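Home | Records | Item lists | Downloads | Contact

# Claseck dish rack set

Notes and item list for the plate-and-rack part of the Claseck kitchen records. Kept by Yesenia Sánchez, with the item sheets checked by Toivo Tikkanen.

## What is in it

The set covers one small job: a plate goes from the table to the drying rack. There are 204 records, and the whole of Claseck holds 2367. Each record has a text note, an item sheet and a folder of pictures.

## Items

**Plate.** Yellow, with a raised rim and no pattern. Listed as `plate_yellow`. Older sheets say `plate_cream`, and both names point to the same item.

**Bowl.** Small, round and white, with red and orange flowers on the inside. Listed as `bowl_flower`. What is in the bowl goes in the notes column and doesn't get its own line.

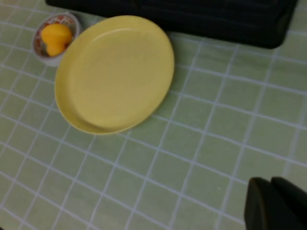

Yellow plate on the green grid, with the flowered bowl beside it.

**Rack.** Black wire on a dark drip tray with ridges across the floor. The wire divider has its own entry, `divider_small`, as it is recorded separately from the frame. Please don't merge the two when you tidy the sheets.

**Surface.** Pale green with thin white grid lines. The squares are not a scale, so don't take measurements from them.

## Rack states

The `rack_state` field takes one of 2 values:

- `empty` – no dishes in the rack
- `in_use` – at least one dish in the rack

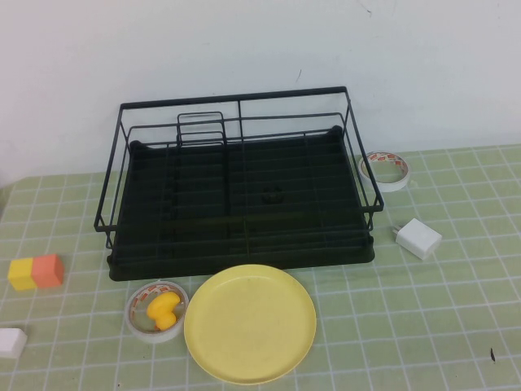
The divider and the drip tray don't count as dishes, and neither does anything lying on the table next to the rack. Version one of the sheets was loose about this and 65 records had to be changed by hand. If you still have the April download, replace it.

## Plate positions

`flat` means the plate is lying on its base. `upright` means it is standing on edge in the rack, and a plate leaning back against the rail is still `upright`. A plate in neither position is `other`.

We also note which half of the rack the plate is in, left or right, as seen from the front. If it sits across the middle, leave the field blank.

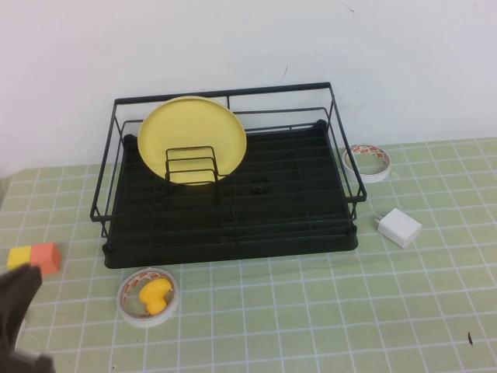

`in_use`, `upright`, left half. The divider is in front of the plate.

## Colour and marks

Colour names come from the Milline list, which has a single yellow. The plate can look paler or deeper depending on the light and the angle, so go by the item name when sorting. Small specks and shine on the surface are not logged as damage. Chips and cracks are – use the `condition` field.
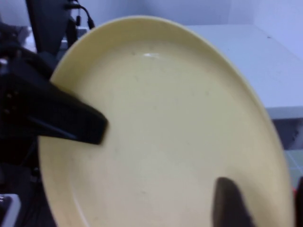
Plate face close up. Specks like these are left out of `condition`.

## Known gaps

- Bowl positions are only filled in for part of the set.
- Tape and other bits on the table have no item names yet.
- The Nikolovski sheets use commas inside the notes column, so open them as tab-separated.

Contact: the records desk at Clulari | © Clulari | Back to top

## Comments (3)

**marrowfat:** Is the divider fixed to the rack or loose? I can't tell from the sheet.

**Yesenia Sánchez:** Loose. I'll add a line to the item sheet.

**t_oldroyd:** The tab-separated tip fixed my import, thanks. Could `plate_cream` be dropped altogether in the next version?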